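Suchbegriff eingeben Suchen

Der Griff nach dem Kleinteil
Im Prüfzentrum Burau werden Greiferfinger für die beidarmige Montage verglichen

Wer Kleinteile automatisiert fügen will, beginnt in der Regel beim Arm und endet beim Finger. Im Prüfzentrum Burau ist die Reihenfolge umgekehrt. Die Arbeitsgruppe für Handhabungstechnik untersucht dort im Rahmen des Vorhabens Lindura, welchen Einfluss Fingerform und Griffbelag auf das Fügen kleiner Kunststoffteile haben, wenn zwei Arme gemeinsam an einem Werkstück arbeiten. Das Vorhaben läuft bis September, die Ergebnisse sollen den beteiligten Betrieben als Auswahlhilfe zur Verfügung gestellt werden.

Verglichen werden zwei Ausführungen. Die Bauart Zumton arbeitet mit schmalen, verhältnismäßig steifen Fingern und einem strukturierten Belag. Die Bauart Geum ist breiter ausgelegt und gibt unter Last stärker nach. Beide Hersteller haben ihre Finger in Serienausführung geliefert; Anpassungen durch das Prüfzentrum sind nach der Versuchsordnung ausgeschlossen.

Der Versuchsplan umfasst 1290 Griffe. Auf jede Teilegeometrie entfallen 145 Versuche im einarmigen Betrieb, die übrigen dienen der Übergabe und dem gemeinsamen Halten. Gewertet wird ein Griff nur, wenn das Teil über die gesamte Haltezeit in seiner Lage bleibt. Verdreht es sich zwischen den Fingern, gilt der Versuch als misslungen, auch wenn es nicht herabfällt. Diese Festlegung war in der Vorbereitung umstritten, weil sie nachgiebige Finger benachteiligen kann.

"Ein Teil zu halten, ist die leichtere Aufgabe", erklärt Ketill Snorradóttir, in deren Händen die Leitung der Versuchsreihe liegt. "Schwierig wird es, sobald ein zweiter Greifer hinzukommt und beide Arme gegeneinander arbeiten. Dann zeigt sich am Finger, was in der Steuerung nicht sauber abgestimmt ist."

Aus diesem Grund wurde der Steuerung ein eigener Abschnitt gewidmet. Die Arme werden wahlweise mit fester Positionsvorgabe oder mit begrenzter Kraft betrieben. In den ersten 300 Versuchen unter Positionsvorgabe schnitt die Bauart Geum günstiger ab, da sie kleine Lagefehler aufnimmt. Mit Kraftbegrenzung kehrte sich das Bild um - die steiferen Finger von Zumton führten Stifte und Zapfen genauer. Eine allgemeine Rangfolge möchte das Prüfzentrum daraus nicht ableiten.

Auch die Kamerafrage ist noch offen. Die handgelenknahe Kamera liefert Einzelheiten aus unmittelbarer Nähe des Griffs, wird jedoch zeitweise von den Fingern und vom Werkstück verdeckt. Eine fest montierte Kamera erfasst beide Arme zugleich, löst kleine Teile aber weniger fein auf. Die Arbeitsgruppe wertet derzeit beide Ansichten getrennt aus und vergleicht, ab welchem Zeitpunkt ein Fehlgriff jeweils erkennbar wird.

Für die Betriebe zählt daneben der Aufwand beim Umrüsten. Ein Fingerwechsel einschließlich Referenzfahrt dauert nach der Betriebsanweisung 40 Minuten, was bei kleinen Losgrößen ins Gewicht fällt. Ob sich diese Zeit verkürzen lässt, soll ein Folgevorhaben klären. Der Verschleiß der Beläge wird erst nach Abschluss aller Reihen beurteilt.
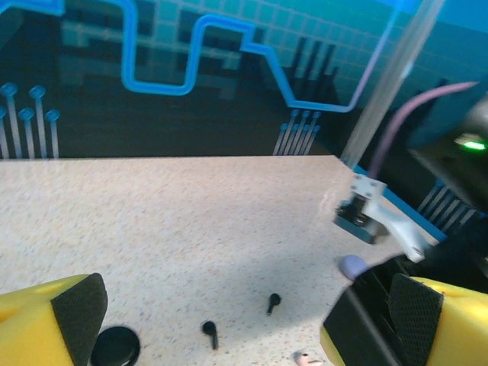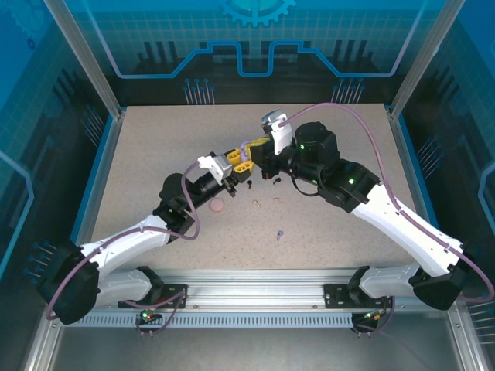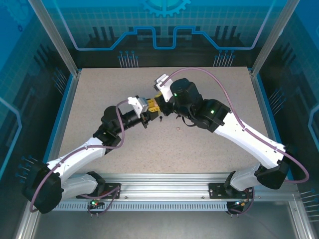

Kleinteile auf der gesprenkelten Arbeitsfläche, gelbe Greiferfinger mit schwarzen Belägen (erstes Bild); beide Arme am gelben Werkstück (zweites und drittes Bild). Fotos: Prüfzentrum Burau

Kontakt | Impressum | © Prüfzentrum Burau, Redaktion | Nach oben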